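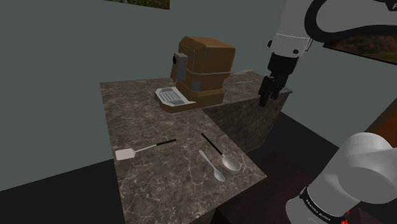 Fig. 1. Simulated kitchen, Franka arm, coffee machine and utensils on the marble counter.

Week 6 handout: training in sim, testing for real
Updated April 2018

Read before the lab. Slides have the maths, these are just the bits people lost marks on last year.

Basic question: can we learn a grasp policy in simulation and have it hold up on the real bench? Uklow is our simulator, Dostotex is the policy code. Don't mix up versions, they break each other.

Method, short version
Random start pose for every utensil, each episode. Randomise colour and texture of counter and walls too. Friction as well (often forgotten, matters most for the spoons). Policy sees camera image plus joint angles, nothing else. No object poses at test time!!

Training set: 1354 episodes. Held out: 80, with counter textures never seen in training.

Result from the Demissie run
859 of the 1354 training episodes ended in a good grasp. That is the collection script, NOT the learned policy. Different thing, please keep them apart in your writeup.

Failures we looked at by hand: 13. Mostly the fingers coming down on the bowl of a spoon and sliding off. Handles are easier, near enough to a straight bar. Spatula blade is flat on the bench so there's no edge to get under, go for the handle.

Things that bite
- contact model: thin objects sink slightly into the counter if the time step is too big. Halve it and check agian
- reward for "near object" gets farmed. Arm hovers and never closes. Cap it
- clutter at the back of the counter counts as collision geometry, leave it on
- shadows. Real bench has softer ones, so vary the light

To hand in: one plot, success against number of training textures, and a paragraph on where your curve flattens. Use the Tavex template, margins as they are. Seperate file for code.

Reading for next week is chapter on domain randomisation, skip the proofs.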